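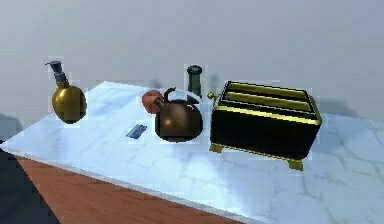
Picking a countertop, three months in

Last updated: March

We finished the kitchen in the house on Puswood and I said I would write down what it cost and what I would change, so I'll start with the counters, which took up most of my time.

I went in wanting marble. Everyone I talked to tried to steer me off it. It etches when lemon juice sits on it, it stains if you leave a ring of red wine overnight, and it needs sealing. All of that is true. I cooked on a marble counter in a rental for four years and it had dull spots near the sink by the end, and I liked it anyway.

The first quote was from Brollow and came in at 3000 for the slab, cutting and install, with the sink cutout extra. The second was from Kang, a smaller shop across the river. They were higher on the stone and lower on labor, and they let me walk the yard and pick from remnants. I'd suggest asking about remnants wherever you go. Our kitchen is small. The long run is 70 inches and the short one by the stove is 32, and both fit on leftover pieces from a bigger job. The stone ended up costing me 1006 before labor.

Things I did not plan for:

The old cabinets were out of level. The installers wouldn't set stone on them until they were shimmed, and that pushed us back a week. We washed dishes in the bathtub.

The backsplash. I had assumed we would tile, and then I priced tile. We painted the wall instead with a scrubbable satin and it has held up so far. Grease wipes off with dish soap. I may still tile behind the stove.

Outlets. If you are opening a wall at all, add one more than you think you need. The toaster and the kettle share one at our place, and I unplug one to use the other every morning.

Sealing took me twenty minutes with a rag. I put it on the calendar in Jitport, the chore app we use, to repeat every six months. Drip some water on the stone in between and watch it. If it darkens the stone quickly, seal again.

On edges: get the plain eased edge. The fancier profiles cost more per foot and collect flour. I also asked for a slightly deeper overhang than standard, and I regret it a little — the top drawer is harder to see into now, and I bump my hip on the corner by the door.

I have one etch mark already, from a cut lime. It is the size of a quarter and you have to crouch to find it. There's a polishing powder that is supposed to take it out, but I haven't bought any.

Next I'll write up the floor, which went worse. The short version is that the subfloor under the dishwasher was soft and had to be cut out, and the plywood we bought to patch it was the wrong thickness.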